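How many times must I show the task?
For simple picking, 40 demonstrations are enough for the Bodovel arm. We do 19 before the first test.

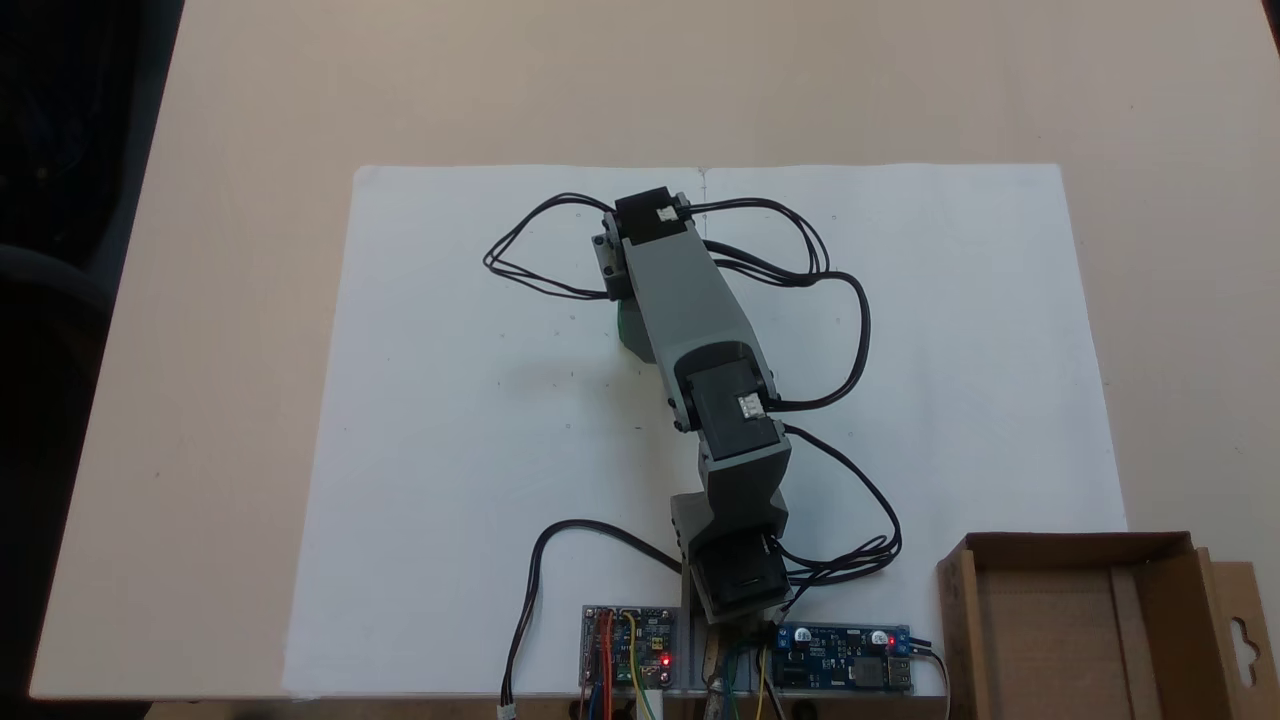
Can I guide the arm by hand?
Yes, but switch off the motor power first. Hold it by the long grey link, and leave the cable loops free on both sides, so that no joint pulls on them.

Can I use remote control?
Yes, with Hunder. Move slowly and wait three seconds before you close the grip.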